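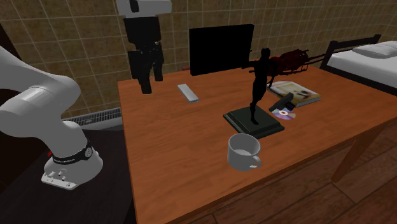
The practice desk in simulation, with the gripper waiting above the desk.

Home Features Workshop People Back Issues Subscribe

Dela Asante has picked up the same white mug 400 times, and she will tell you cheerfully that she was bad at it for the first 300. The mug doesn't exist, of course. It sits on a wooden desk inside a computer, in a bedroom with brown tiled walls, and she reaches it from a swivel chair at Lalleck with a controller strapped to her right hand and a cup of real tea going cold beside her left.

Her job is to show a robot how things are done. She moves her hand and the arm on the screen moves too, and every small turn of the wrist is saved so that a learning program called Ruvomlow can study it later and have a go on its own. Before April the team did all of this on a real arm, with Jairo Castaño guiding it by the elbow like a dance teacher, and he still thinks that's the best way to learn what a joint can and can't do. (He has the sore shoulders to prove it!)

"You feel it when you're holding the arm," he told me. "On the screen you have to imagine the weight, and that takes a while."

I had a turn myself, and went for the compact disc, which was a mistake. A mug gives you a handle to aim for, but a disc lies there flat and shiny, and I chased it with those two dark fingers until Ewurabena Ametepe leaned over and suggested, very kindly, that I come in lower and slower. She likes a cluttered desk for lessons, with a monitor and a statue to steer around, and she keeps the hesitant tries along with the smooth ones, so mine was saved too.

A good session is 20 minutes, then a break, then 20 more. Asante was already back in her chair when I left, lining up for the remote control.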